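My migraine diary, week six

2024-11-02

So I finally saw Jamshid Ebrahimi at the Brarkell headache clinic, after being on the list since September! He read my whole diary (bless him) and counted 16 bad days in a month, which I'd have guessed was more like ten. 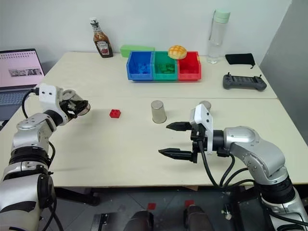

2 min read

He wants me on a low dose of a preventive tablet, taken at night, and no painkillers more than twice a week. That second bit scares me a lot more than the first, as I've been munching them like mints.

I've also got to stop skipping breakfast and walk for 30 minutes a day – easy enough in the park, less so in this rain. Has anyone else come off the daily painkillers? How long was the grotty bit?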